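Zwischenbericht zur Beschaffungsplanung, Vorhaben Carnley
Stand: 23. Mai 2018

Seit dem letzten Bericht im Februar ging es vor allem um die Frage, welche Teile der Ausstattung noch in diesem Haushaltsjahr bestellt werden müssen. Der Roboterarm bleibt wie geplant im Einsatz. Neu zu planen sind die Leitungsdurchführungen, die Steckverbinder und die Ablagen für die Baugruppen. Im Antrag waren diese Posten als Kleinmaterial zusammengefasst, was sich als zu knapp erwiesen hat.
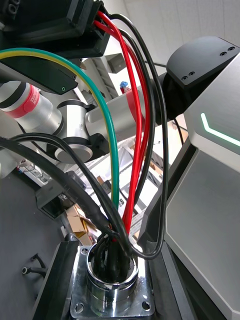

Für die Verkabelung liegen zwei Angebote vor. Jovetti bietet vorkonfektionierte Leitungssätze mit Flanschanschluss an, Lieferzeit 10 Wochen. Cesari liefert schneller, verlangt aber eine Mindestabnahme von 25 Stück. Benötigt werden 12 Sätze einschließlich Reserve. Wir schlagen Jovetti vor und bitten um Freigabe bis Ende des Monats, sonst verschiebt sich die zweite Versuchsreihe in den Herbst.

Bei den Greiferfingern ist die Entscheidung noch offen. Der jetzige Satz fasst Steckverbinder mit Metallgehäuse, für bestückte Leiterplatten ist er nicht ausgelegt. Kang hat einen Wechselsatz angeboten, der ohne Umbau am Handgelenk auskommt. Ein Leihgerät ist angefragt, eine Zusage steht aus. Die Mittel dafür sind im Posten Werkzeuge vorhanden und müssen nicht umgewidmet werden.
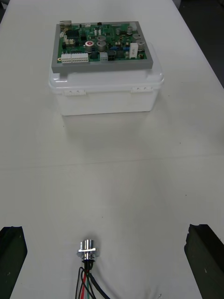
Abb. 2: Arbeitstisch mit Rundsteckverbinder zwischen den Greiferfingern, dahinter Leiterplatte im grauen Rahmen auf einer Kunststoffbox.

Offen ist außerdem die Ablage der Leiterplatten. Feste Aufnahmen am Tisch kosten je Platz deutlich mehr als einfache Rahmen, sparen aber das Nachrichten zwischen den Durchläufen. Wir haben beide Varianten im Kostenplan geführt. Die Mehrkosten der festen Aufnahmen liegen bei rund 2 Prozent der Gesamtsumme und wären aus der Rücklage zu decken.

Nächste Schritte: Bestellung der Leitungssätze nach Freigabe, Erprobung des Wechselsatzes, danach Abruf der zweiten Rate. Der überarbeitete Kostenplan ist als Anlage beigefügt.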